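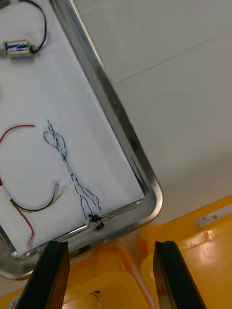 # Sorting small wired parts with two arms: setup and operating rules

Applies to the two-arm sorting cells at Zelano. Revision 17 replaces the earlier sheet and merges in the notes kept by the second shift. Questions on the arm settings go to Wenceslao Ibarra. Questions on part classes and bins go to Refugio Carrillo.

The job is to move small electrical parts between a central tray and four bins. Parts include vibration motors, lead wires, twisted pairs with connectors, and small circuit boards. Most have a flexible tail, and most of the rules in this document exist on account of the tail.

## Before you start

You need:

- the tray, with a fresh sheet of plain white paper cut to lie flat inside the rim
- four bins of the same model, two on each side of the tray
- the bin map for the current job, printed
- a lint-free cloth
- a plastic pick for freeing snagged wires by hand

Read the risk assessment posted for your cell. It is written for one specific layout, gripper and payload. If any of those has changed, the assessment no longer covers the cell and you do not run it. Changing the finger set counts as changing the gripper.

## 1. Lay out the table

1. Wipe the tabletop and both sets of fingers.
2. Place the tray at the center. It may sit square or rotated, but it has to be fully inside the region that both arms can reach.
3. Put the bins in pairs, left and right. A bin may touch its neighbor. It may not sit under the tray or tip against it.
4. Line the tray. Replace the sheet when it is creased, torn or marked. A raised corner reads as an edge to the vision software and produces picks on paper.
5. Check the bin map against the table. Dirness, the job software, assigns classes by bin position and not by bin color, so swapping two bins without editing the map puts every part in the wrong place with no error shown.

A tray with a bright metal rim will reflect overhead lights. Turn the tray or move the light until the reflections are off the paper. Do not tape over the rim.

## 2. Route the cables

Loose arm cables are the most common cause of a stopped run. Each cable needs enough slack for the wrist to reach its full rotation in both directions, and no more slack than that.

- Tie the cable to the arm on both sides of every joint it crosses.
- Leave the service loop on the top side of the arm where the geometry allows it.
- Jog the wrist through its full range at 100 mm/s and watch the loop. If it touches the tray, a bin or the other arm at any point, redo the ties.
- Strain-relieve the camera plug. The plug must not carry the weight of the cable.

Repeat the jog test after any cable is replaced, including one replaced with the same part number.

## 3. Set limits

Set these in the controller and then lock them. Limits that exist only in the job file are not limits for the purposes of this document, because the operator can edit the job file.

| Setting | Value |
|---|---|
| Maximum tool speed, automatic | 800 mm/s |
| Maximum tool speed, person at the table | 100 mm/s |
| Minimum distance between wrists | 143 mm |
| Arms allowed over the tray at once | one |

The wrist distance is measured between the closest points of the two wrist units, with camera modules and plugs included. The Endov controllers measure from flange centers by default. Enter the tool geometry first, confirm the model on screen matches the hardware, then enter the distance.

The last row of the table has one exception. A handover, in which one arm passes a part to the other, puts both arms over the tray. It is permitted only as a named routine with its own speed limit, and it must be listed in the risk assessment.

## 4. Run the reach check

With the tray empty of parts, send each arm in turn to a point above the tray, then above the bins on its own side. Stop at each point. 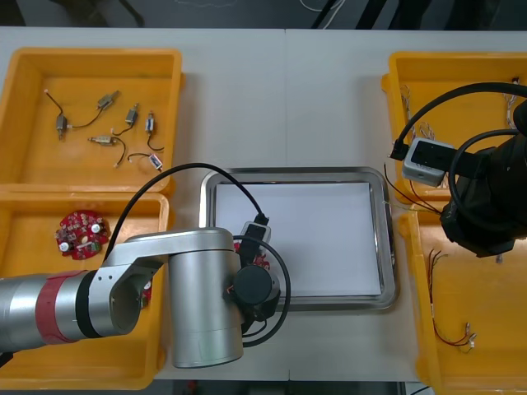

At every stop, check three things from where you stand: the clearance under the fingers, the path of the cable, and the distance to the other arm. Hanging wires matter more than the arm body. A lead that droops toward the tray can hook a part that is already placed, and the force is too low to trip the collision threshold.

If an arm has to cross the center line to reach a bin, the bin is on the wrong side. Move the bin. Do not widen the reach zone.

Record the check in the cell log with your initials and the job name. The log entry is what allows the next operator to start without repeating the check, provided nothing on the table has moved.

## 5. Pick and place rules

These govern both scripted jobs and jobs run under remote control.

**Grip the body, not the wire.** For a motor, the fingers close on the can. For a twisted pair, they close on the twisted section. Single leads have no body, so grip near the middle and keep off the stripped end and the terminal.

**Never pull against resistance.** If a part lifts and a second part comes with it, lower both to the surface and open. One retry from a different angle is allowed. After the second failure the part is flagged for a person to separate.

**Lower, then release.** Parts are not dropped into bins from above the rim. Small motors survive the fall. Solder joints on the tails often do not.

**Circuit boards by the edges.** No finger contact on components. If a board lies with no free edge, flag it.

**Keep parts apart in the tray.** When the job moves parts from bins to tray, leave a clear gap between parts, tails included. Overlap is acceptable only when two leads belong to one assembly.

A bin that holds a tangle should be sorted by hand before the run. The software will attempt tangled wires all day at a poor rate, and the tangle gets tighter with each attempt. The Ocampo job was rewritten for this reason: the loose leads are now combed straight and laid lengthwise in their bin before the cell is started.

## 6. Reaching in

A person may reach onto the table only when both arms are in a monitored stop and the status light confirms it. A paused job is not a monitored stop. An arm that happens to be still is not stopped.

1. Press stop on the pendant.
2. Wait for the light on both arms.
3. Clear the snag with the pick.
4. Step back behind the line and restart from the pendant. Restarting from the job screen is disabled and should stay that way.

Rings, lanyards and loose cuffs come off before step 3.

## 7. End of run

- Park both arms clear of the tray.
- Empty the tray and compare the contents against the job record.
- Look in the gap under each bin rim for stray leads. They collect there.
- Inspect the finger pads for embedded wire strands – these scratch boards on the next job.
- Write up every flagged part, even if the cause seems obvious.

## Changes to these rules

Send proposed changes to Refugio Carrillo with the log entry that prompted them. Changes to section 3 also need sign-off from Wenceslao Ibarra and a new risk assessment before the cell is powered. Printed copies at the cells are replaced at the same time, and the old sheet goes in the shredder bin by the parts window.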